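How Does a Battery Store Electricity?

Words by Elif Naz Yüksel

A flashlight works in the middle of a field, a long way from any outlet. The electricity it needs comes from the batteries inside the handle. But if you cut a battery open (please don't, the stuff inside can burn your skin), you would not find any electricity sitting in there like water in a bottle. You would find chemicals.

What is inside

Every battery has two ends, called terminals. One is marked with a plus sign and the other with a minus sign. Inside, each terminal is joined to a different material. Between the two materials is a paste or liquid called the electrolyte.

The material on the minus side has tiny particles that it can give away easily. These are electrons. The material on the plus side takes electrons in. The electrons can't easily cross through the electrolyte, so they have to go the long way, through a wire on the outside.

When you switch on a flashlight, you join up that wire path. It is called a circuit. The electrons move along it, through the bulb, and back into the battery at the plus end. Switch the flashlight off and there is a gap in the circuit, so the flow stops.

Why batteries run out

As a battery works, the chemicals inside it slowly change into other chemicals. After a while there is not enough of the first kind left to push electrons along. We say the battery is dead, or flat.

Some batteries can be used only once. Others can be charged again. A charger pushes electrons backward through the battery, and this turns the chemicals back to nearly what they were at the start. It never works perfectly. Each time, a little less of the material changes back, and that is why an old phone needs charging more often than a new one.

What do the volts mean?

Volts tell you how hard a battery pushes. The small rectangular kind with both terminals on top is 9 volts. A car battery is 12 volts. If you put batteries in a row, plus to minus, their pushes add up. Many toys do this, so look for the little plus and minus signs before you close the cover.

Batteries at home

Go around your home and look for things that run on batteries. Clocks, remote controls and smoke alarms usually do. Ask an adult before you open anything.

Some machines use a battery and a wall outlet at different times. A laptop is one of these. When its charger is plugged in, electricity from the wall can run the computer and fill the battery too. When it is unplugged, the battery does all the work. The screen uses a lot of the power, so making it dimmer helps the battery last longer.
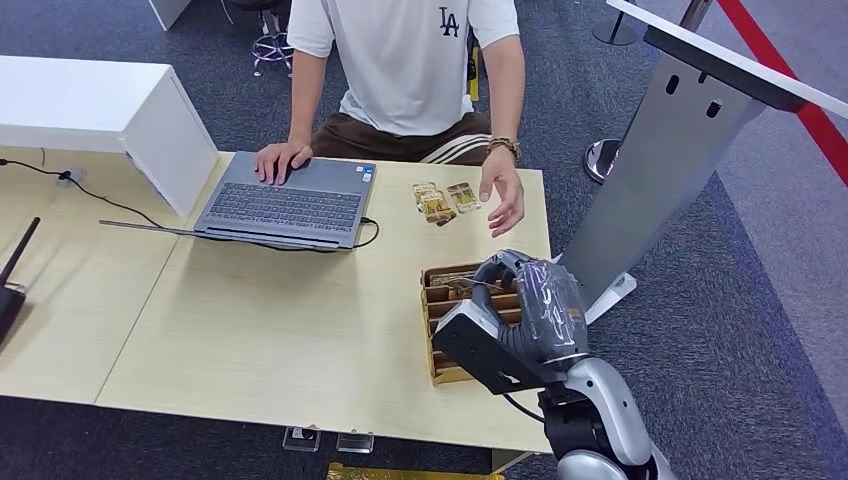 Getting rid of old batteries

Old batteries should not go in the kitchen trash. Some contain metals that are bad for soil and water, and some can start a fire if they are crushed. Keep them in a dry box, away from little brothers and sisters, and take them to a collection point. In Sundbridge there is one inside the library entrance.

Words to know

Terminal: the plus or minus end of a battery.
Electron: a tiny particle that carries electricity through a wire.
Electrolyte: the paste or liquid between the two sides.
Circuit: a complete path for electricity to follow.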